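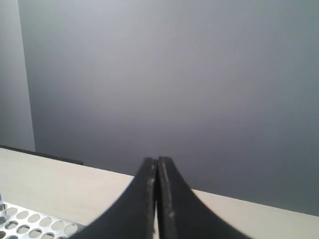
Search this site Enter keywords

Curing Time and Water Uptake in Small Mortar Samples

Last updated: 5 July 2025

1. Purpose
The project compared water uptake in mortar cured for seven days and for 24 days. All samples came from one batch of Ukent general-purpose mix.

2. Method
Each sample was oven-dried, weighed, placed in a shallow tray of tap water and weighed again after 600 minutes. The first batch, made in October, was discarded – the molds had leaked.

3. Results
Mean dry mass was 1607 g for both groups. Uptake was lower in the 24-day group, and the spread between samples was smaller. One seven-day sample chipped at a corner and was left out of the mean.

4. Limits
Room humidity was not controlled. The scale reads to 1 g.

Related reports
Sodumura clay brick absorption
Skulteo sand grading
Lime plaster shrinkage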